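News > Around Town > Food & Markets

Search stories Type a keyword Go

Cinnamon on the long table: the Brisdale spice swap is back

5 Dec 2019

I went down to the Brisdale hall for an hour and stayed for three, so you can guess how the winter spice swap went. I came in with two bags of bay leaves from the tree behind my garage and left with enough cardamom to last until my kids finish high school (my youngest is in second grade).

If you've never been, the swap works like this. You bring whatever whole spices you have too much of, Liv Dalen weighs them at the door and hands you paper tickets, and you spend the tickets on what other people brought. No cash changes hands except for the tea. Liv has been running the door since the first swap in Cundstead, back when it was just a few neighbors and a card table, and she told me this year's sign-in sheet had 154 names on it before lunch. Last winter it was 21! She had to send her son out for another roll of tickets.

The big change is that cinnamon finally got its own session. It used to be lumped in with the cloves and the star anise, and people would grab a handful and move along. This time Hậu Đoàn asked for a table to himself and a solid half hour, and he used every minute of it. Hậu cooks at Xiao, the little lunch place across from the post office, and he goes through a lot of cinnamon in his broth. He had us smelling and snapping and arguing over bark like it was wine.

What I learned, in no special order: a thick curl of bark isn't a bad thing, it just wants more time in the pot. Sticks keep a lot longer than powder. And you should toast them dry for a minute before they go in any kind of soup, which I have never once done in my life and will now do forever. Hậu also says to keep them in something with a lid and away from the stove. Mine live right above the stove, so I kept quiet for that part.

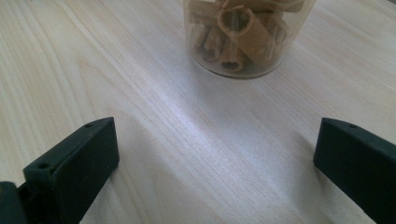 Cinnamon sticks in a clear container at the spice swap.

Ritu Shukla was up next with a talk on grinding at home. She brought her mother's mortar and an electric Zeltex grinder and let people try both, and there was a pretty lively debate about which one made the better garam masala. I voted for the mortar. My arm voted for the Zeltex. Ritu's own answer was that she uses the mortar when company is coming and the grinder on school nights, and she grinds only what she'll use that week.

I also got a few minutes with Harpreet Girard, who does the books for the hall. The tea and the cardamom buns brought in $706, and all of it goes toward the new kitchen floor. That puts the floor fund at $2,216. She wouldn't tell me how much more they need, only that the man giving the estimate "made a face" when he saw the corner by the sink. I've seen that corner. I'd have made the same face.

A couple of gripes, so you don't think I've gone soft. Parking was awful, and the lot behind the hall still has that pothole. The buns were gone before I got to them (two people told me they were the best yet, thanks a lot). And please, if you bring spices in an old jar, write on it what's inside. Tuấn Đàm spent a good part of the afternoon sniffing mystery powders at the sorting table and sneezing, and one of them was pretty clearly garden lime. He was very nice about it, nicer than I would have been.

The next swap is in February, same hall, same ticket system, with chilies as the main event. Tuấn is in charge of that one and he's looking for people who grow their own and have dried pods to share. He'd also love to borrow a second kitchen scale, because the line at the door got long enough this time to let the cold in. You can leave your name with Liv at the hall office or stop by Xiao after the lunch rush and tell Hậu, who will pass it on.

I'm bringing bay leaves again. The tree won't quit.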